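Yellow topcoat on bench tops: grey primer or white?

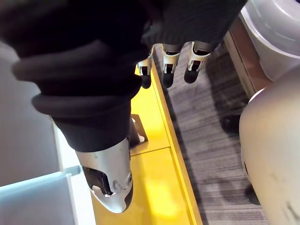 Bright yellow surface, close to the shade I am after.

mlamrani_a
Joined: March
Posts: 41

I am refinishing a set of MDF bench tops for a shared workshop in Grurnen. The old finish was a dark green gloss, sanded back but not stripped. The topcoat is Flultetano two-pack polyurethane in a strong yellow. The primer I have in stock is Prirkel high-build in mid grey.

The test board took four coats over the grey and still looks slightly green in daylight. The data sheet says two coats at 50 microns dry each. I am measuring wet film with a comb and the thickness is right. Is this the primer showing through, or is there something wrong with the tin?

Aicha

----

benchrest

It is the primer. Clean yellows made with organic pigment have poor hiding power. The older lead chromate yellows covered well and are no longer sold for this sort of work. Grey under a transparent yellow reads as green, because a neutral dark under yellow always shifts that way. Use white.

----

Wickramasinghe_M

I would not go straight to white. I sprayed shop fittings at Siriwardena for a long time and our standard undercoat for yellow was an off-white tinted with a little of the topcoat colour. Pure white gives you a thin, lemony look at the edges where the film pulls back. A tinted undercoat hides that, and it also hides chips later on.

Ask the supplier whether the white primer can be tinted. Most epoxy primers will take a small amount of compatible stainer. Do not put topcoat into primer unless the sheet allows it - the hardeners are often different.

Mizanur

----

benchrest

Tinting is fine if you have the kit. For a handful of bench tops it is another variable. White primer and two proper coats will look even from standing height. Edge pull-back is a matter of edge preparation. Break the arris to a 2 mm radius and it largely goes away.

----

Wickramasinghe_M

It is reduced. It does not go away on MDF, as the edge drinks the first coat whatever radius you put on it. Seal the edges separately first.

----

oddjob_n

Has the tin been stirred? Properly, down to the bottom, with a flat paddle. Heavy pigments settle and you can easily spray the thin half first. I once had a run of panels go from pale to deep orange across one tin.

----

mlamrani_a

Stirred with a paddle on a drill, then by hand. There was no sludge at the bottom. The batch number ends 196 if anyone has had trouble with the same one.

The edges are already sealed with thinned primer, two passes. The greenish look is on the flat, so I think benchrest is right about the cause. What should I do with the test board? I would like to use it to try the white.

----

benchrest

Let it cure for a week, flat it with P320, and wipe with the maker's panel wipe. Prime half of it white and leave the other half as it is. Then one coat of yellow over the lot. You will see the difference straight away and you will know how many coats you need.

Check the recoat window on the primer as well. If you go past it, you have to sand again before the topcoat.

----

Wickramasinghe_M

Split it into three and do a tinted strip. It costs you a cupful of primer.

Also look at it under the lights in the workshop as well as by the window. Cool white LED tubes make a weak yellow look greener than it is. If you choose full gloss you will get reflections of the tubes on the bench, which is tiring to work over. I would ask for satin.

----

oddjob_n

Agree on satin. Disagree on painting bench tops in the first place. Any two-pack on MDF will dent with the board underneath it and the film cracks at the dent. High pressure laminate in yellow is a stock colour and you would be finished by now.

----

mlamrani_a

Laminate was priced and turned down. The tops have cut-outs and a rounded front edge, and the postforming cost more than all the paint.

The tinted strip will go on the board. The supplier says the white Prirkel can be tinted up to 2 per cent by volume. The topcoat can be had in satin with the same hardener, so I will exchange the unopened tins.

----

benchrest

Keep a note of the mix ratio for the satin. The matting agent sometimes changes it even where the hardener is the same.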